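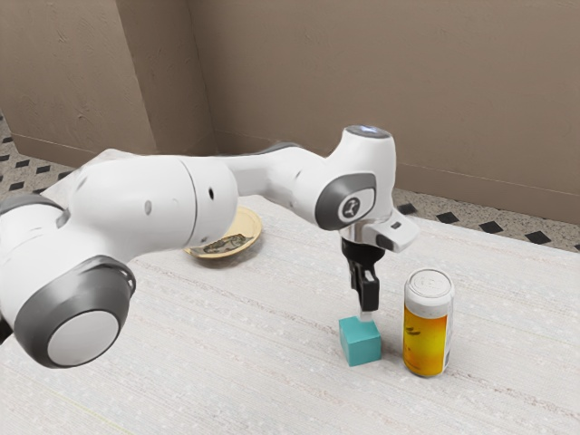
그리퍼 비교 시험의 모의환경 단계에 관하여 세뇨 오우수 님께서 보내 주신 질의에 회신드립니다. 이번 단계의 대상은 Lomora 평행 그리퍼와 Netton 적응형 그리퍼 2종이며, 팔과 제어기(Nartey)는 양쪽 모두 동일한 설정을 유지하였습니다. 작업대 배치 역시 두 그리퍼에 공통으로 적용하였습니다. 청록색 큐브가 1차 파지 대상이고, 그 오른쪽에 간격을 두고 노란색 계열 라벨의 캔이 서 있습니다. 캔은 큐브보다 높아 그리퍼 하단부 높이까지 올라오므로, 손가락을 벌린 채 수직으로 내려가는 접근에서는 캔 쪽 여유 공간을 반드시 함께 검토하여야 합니다. 아래에 질의 항목별로 정리하였으니 검토하여 주시기 바랍니다.

보낸 사람: 기프티 안사 (Dunelton 로봇조작연구실)
받는 사람: 조작시험 실무 메일링 리스트
제목: Re: [조작시험] 평행형/적응형 그리퍼 모의 비교, 접근 자세와 판정 기준 문의

> 01/03/2021, 세뇨 오우수 작성:
>
> 조작시험 실무 담당자 여러분께,
>
> 공유해 주신 시험 계획 초안을 검토하였습니다. 실기 시험 일정을 확정하기 전에 다음 사항을 확인하고자 합니다.
>
> 가. 접근 자세가 수직 하강으로만 규정되어 있습니다. 캔이 큐브 가까이에 놓이는 배치에서 적응형 그리퍼는 손가락이 벌어지는 폭이 커서 불리할 것으로 보입니다. 동일한 접근 자세를 강제하는 것이 공정한 비교인지 의견을 구합니다.
>
> 나. 파지 성공의 판정 시점이 명확하지 않습니다. 초안 본문에는 "들어 올린 후"라고만 되어 있고, 부록에는 유지 시간이 별도로 언급되어 있습니다. 어느 쪽을 따라야 하는지요.
>
> 다. 모의환경의 마찰 계수를 두 그리퍼에 같은 값으로 넣었는지, 제조사 자료에 따라 손가락 패드별로 달리 넣었는지 알려 주시기 바랍니다. 이전 흡착 그리퍼 시험 때 이 부분이 기록되지 않아 재현에 어려움을 겪은 바 있습니다.
>
> 라. 접시가 작업 영역 안에 놓여 있는데, 시험 대상 물체인지 장애물인지 문서에 구분이 없습니다.
>
> 마. 제어기 설정 파일의 배포 위치를 안내하여 주십시오.
>
> 이상입니다.
>
> 세뇨 오우수

가 항에 대하여 회신드립니다.

지적하신 바와 같이 수직 하강은 적응형 그리퍼에 불리합니다. Netton 그리퍼는 개방 상태에서 바깥쪽 링크가 손가락 끝보다 더 넓게 벌어지며, 손목 회전각에 따라서는 하강 도중 캔 상단과의 간섭이 먼저 발생합니다. 예비 시행 14회 가운데 4회가 이 사유로 중단되었고, 모두 손가락이 벌어지는 방향이 큐브와 캔을 잇는 선과 나란한 경우였습니다. 손목을 직각으로 돌린 경우에는 간섭에 따른 중단이 기록되지 않았습니다.

Lomora 그리퍼는 같은 배치에서 간섭 중단이 없었습니다. 다만 이 결과만으로 평행형이 우수하다고 판단하기는 어렵습니다. 예비 시행에서는 개방 폭을 큐브 크기에 맞추어 미리 줄여 두었고, 적응형 그리퍼에는 그러한 사전 조정을 적용하지 않았습니다. 두 그리퍼의 조건이 달랐던 셈이므로 예비 시행 수치는 본 시험 결과에 합산하지 않겠습니다.

본 시험에서는 다음과 같이 규정을 수정하고자 합니다. 하강 방향은 종전대로 수직으로 고정합니다. 손목 회전각은 시험자가 그리퍼별로 정하되 시행 전에 기록지에 기재하고, 같은 물체에 대한 시행이 끝날 때까지 변경하지 않습니다. 개방 폭의 사전 조정은 두 그리퍼 모두에 허용합니다. 경사 접근은 별도 항목으로 분리하여 후속 시험에서 다루겠습니다.

아울러 하강 시작 전 그리퍼의 개폐 상태를 기록 항목에 추가하였습니다. 첨부한 화면처럼 손가락이 닫혀 있거나 거의 닫힌 상태로 물체 바로 위에 위치하는 자세는 높이 기준을 맞추기 위한 정렬 자세이며, 파지 시행의 시작 자세로는 인정하지 않습니다. 시작 자세와 정렬 자세가 같은 로그에 섞일 경우 접촉 시점을 판별하기 어려우므로, 로그 이름의 머리말을 달리하여 저장하여 주시기 바랍니다.

나 항에 대하여 회신드립니다.

부록의 규정을 따릅니다. 물체가 작업대에서 완전히 떨어진 시점부터 4초 동안 손가락 사이에 유지되면 성공으로 판정합니다. 유지 중 물체가 미끄러져 자세가 바뀌었더라도 낙하하지 않았다면 성공으로 처리하되, 비고란에 미끄러짐을 기재합니다. 본문의 "들어 올린 후"라는 표현은 부록을 참조하도록 고치겠습니다.

간섭으로 중단된 시행의 처리도 초안에 빠져 있었습니다. 이를 실패로 합산하면 파지 능력과 접근 공간의 문제가 한 수치에 섞입니다. 따라서 성공, 파지 실패, 간섭 중단의 구분을 두고 각각 따로 집계합니다. 제어기가 보호 정지를 발생시킨 경우에는 원인을 확인하기 전까지 판정을 보류하여 주십시오.

다 항에 대하여 회신드립니다.

예비 시행에서는 두 그리퍼에 같은 마찰 계수를 적용하였습니다. 손가락 패드의 재질이 서로 다르므로 본 시험에서는 패드별 값을 따로 넣을 예정입니다. 다만 제조사 자료의 시험 조건이 서로 일치하지 않아, 자료의 값을 그대로 옮기는 방식은 적절하지 않다고 보았습니다. 저희 연구실에서 경사판을 이용하여 패드와 큐브 표면, 패드와 캔 라벨 표면의 미끄럼 각도를 직접 측정하고 그 결과로 계수를 산정하겠습니다.

측정이 완료되기 전에 모의 시행을 먼저 진행하고자 하시는 기관은 공통 계수를 사용하시되, 기록지의 마찰 항목에 "공통"이라고 명시하여 주십시오. 측정값이 배포된 이후의 시행은 "개별"로 표시합니다. 두 표시가 섞인 자료는 같은 표에 싣지 않습니다.

접촉 계산의 시간 간격도 결과에 영향을 미칩니다. 간격을 크게 두면 평행형 그리퍼가 큐브 옆면을 물 때 손가락이 표면을 조금 파고드는 현상이 나타났으며, 이 경우 실제보다 파지가 안정적인 것처럼 기록됩니다. 배포 설정에는 작은 간격을 넣어 두었습니다. 이 설정에서는 한 묶음의 계산에 약 22분이 소요되므로 일정 수립 시 감안하여 주시기 바랍니다. 계산 시간을 줄이기 위하여 간격을 임의로 늘리는 일은 삼가 주십시오.

라 항에 대하여 회신드립니다.

접시와 그 위의 물체는 이번 단계의 파지 대상이 아니며, 위치가 고정된 장애물로 취급합니다. 접시는 작업대 안쪽에 있어 큐브 파지 자체에는 관여하지 않으나, 팔이 대기 자세로 복귀하는 경로에서는 아래 링크와의 거리를 확인할 필요가 있습니다. 경로 계획에서 접시를 제외하고 계산한 결과는 제출 자료로 접수하지 않겠습니다.

시점에 관한 사항도 함께 말씀드립니다. 현재의 기본 시점에서는 팔의 긴 링크가 접시 일부를 가립니다. 큐브와 캔 사이의 간격을 확인하는 데에는 지장이 없으나, 접시와 링크 사이의 거리는 이 시점만으로 판독할 수 없습니다. 거리 확인은 충돌 검사 로그의 최소 거리 값을 기준으로 하여 주시고, 화면 자료는 참고용으로만 첨부하여 주십시오. 작업대 반대편에서 내려다보는 보조 시점을 추가하는 방안은 Dunelton 측에서 검토 중입니다.

마 항에 대하여 회신드립니다.

Nartey 제어기 설정 파일은 리스트 공유 저장소의 제어기 폴더에 있습니다. 그리퍼별 파일은 손가락 힘 상한과 개폐 속도에서만 차이가 있고, 팔의 속도 제한과 가속도 제한은 동일합니다. Netton 그리퍼용 파일의 초기 판에는 도구 중심점의 높이가 평행형 기준으로 입력되어 있었습니다. 이 파일로 수행하신 시행은 하강 깊이가 어긋나 있으므로 폐기하고 다시 수행하여 주시기 바랍니다. 수정된 파일에는 첫머리 주석에 수정 사항이 기재되어 있습니다.

기록지 양식에 관하여 덧붙입니다.

물체별 시행 횟수는 그리퍼마다 14회로 통일합니다. 큐브 시행을 모두 마친 뒤 캔 시행으로 넘어가며, 순서를 바꾸어야 할 사정이 있는 기관은 사전에 리스트로 알려 주십시오. 캔 시행에서는 큐브를 제거하지 않고 같은 위치에 둡니다. 캔의 파지 높이는 라벨 부분으로 지정하며, 상단의 흰색 띠를 무는 파지는 별도 시행으로 구분합니다. 패드가 띠와 라벨에 걸쳐 닿은 경우에는 접촉면을 특정할 수 없으므로 무효로 처리하고 해당 시행을 반복합니다.

실기 시험은 모의 결과의 취합이 끝난 후 6월 중에 시행하는 방안을 제안합니다. 실기에서 사용할 그리퍼의 대여 조건은 Lomora 및 Netton 측과 협의 중이며, 확정되는 대로 이 리스트에 공지하겠습니다. 경사 접근을 실기에 포함할지 여부에 대하여 각 기관의 의견을 본 메일에 대한 회신으로 보내 주시기 바랍니다. 의견을 보내실 때에는 사용 예정인 팔의 손목 플랜지 규격을 함께 기재하여 주십시오. 어댑터가 추가되는 경우 도구 중심점 값을 다시 산정하여야 합니다.

기프티 안사 드림
Dunelton 로봇조작연구실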